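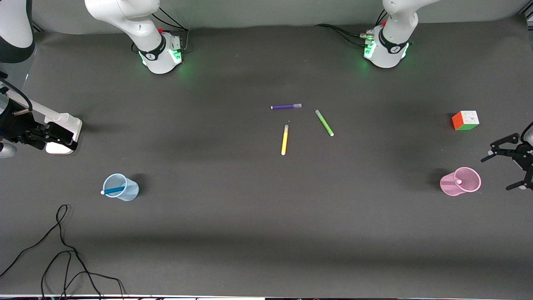
Markers, a pink cup and a small cube on the gray table, Warnum open day.

Search this site Search Go

I went to the Warnum open day in May with low expectations, and I'd put the visit a little above them. The flyer promised "the future of the tidy desk," a phrase that should make anybody keep a hand on their wallet.

Warnum shares its building with Evby, who make drawer inserts, and you have to walk through the Evby showroom to get anywhere. They say they have 783 inserts in the catalog. I looked at a wall of them and could tell maybe five apart. One was for holding tape. I asked what was wrong with a drawer and got a leaflet.

The desk things were down the hall. On the table I spent the longest at, the markers were lying loose in the middle, a purple one, a lime green one and a yellow one, with a pink cup not far off. The sign behind the rope called this "a typical work surface." Whose? My work surface has mail on it, and crumbs, and a stapler that jams. A matte dark gray tabletop with hardly anything on it is most of the way to tidy before you start. I'd like to see the same claims made over my kitchen counter at 4 in the afternoon.

I will say the colors were nice. The purple marker has a light barrel with a darker tip, and against the gray you could pick it out from the back of the group. If the lesson is that you lose fewer pens on a plain dark desk, fine, I'll take that one home.

The talk afterward was given under the name Clultura, their program for offices and schools. The claim was that people waste almost 1000 minutes a year hunting for pens. I asked where the number came from and was told it was internal. The slide changed pretty quickly after that.

Poduval had the stand by the exit with desk mats, and the mats were decent. Thick, flat at the corners, no smell. I bought 2, and one is under my keyboard now. They were also the only people there who put a price on anything.

Parking is free but fills up early. Coffee was weak. If you go next year, skip the showroom talk and head straight down the hall, and bring your own questions, as the handouts don't answer any.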